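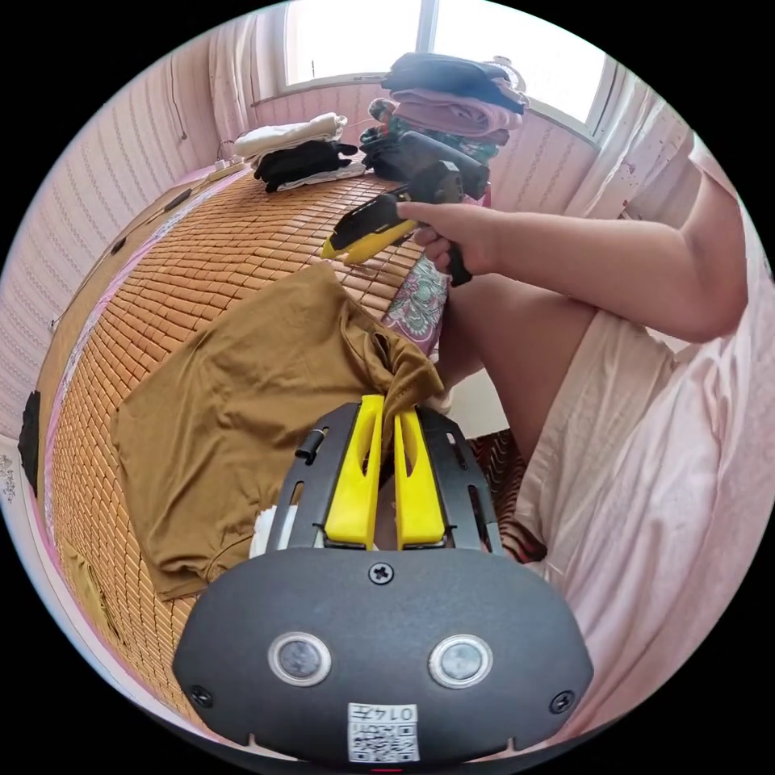 4.3 Recording a folding demonstration with two hand-held grippers

This section applies to operators recording garment tasks with the Ikonen paired grippers. It should be read after section 4.2 (Pairing and calibration). Operators using the Gello arm should refer to section 5.

Preparing the work surface

1. Choose a surface that is wide enough for the garment to be laid out in full. A bed, a mat or a table is acceptable.

2. Move folded clothing to the far end of the surface, where it will not be caught by the fingers during the task.

3. Lay one garment within reach of both grippers. T-shirts should be placed mostly flat. A bunched section may be left in place, as the recording should include the smoothing of creases.

4. Check the number on the label of each gripper against the session sheet. Enter both numbers before recording starts.

Note: Daylight from a window is suitable. Do not open or close curtains once recording has begun.

Recording

5. Hold one gripper in each hand with the fingers pointing towards the garment. Keep both still for 2 seconds after the start tone.

6. Close the fingers on a single layer of cloth near a hem or sleeve. Lift slightly, draw the cloth to its new position and open the fingers fully before moving away.

7. Work at a steady pace. If a pinch fails, open the fingers and try again without stopping the recording. Corrected errors are retained in the training set.

8. Do not touch the garment with bare fingers at any point. If this happens, end the recording and mark it "Void".

9. When the fold is complete, withdraw both grippers from the cloth and press Stop.

Caution: Do not cover the round sensors on the housing with the hand, a sleeve or loose fabric.

Caution: Keep hair, jewellery and drawstrings clear of the fingers.

Checking the recording

10. Open the session in Brenus and play it through once. Both grippers should remain tracked from start to finish. Error 1747 indicates that tracking was lost on one side; repeat the demonstration from step 5.

11. Submit accepted recordings to the session lead before the grippers are returned to their charging stands.

Section prepared by Ratree Chaimongkol. Reviewed by Arlo Ferreira. Last revised Apr 5, 2023.

2,136 views
2 comments

Related articles
4.2 Pairing and calibration
4.4 Labelling void and partial recordings
5.1 Guiding the Gello arm by hand
Exporting sessions from Brenus to Drisimex
Release notes, January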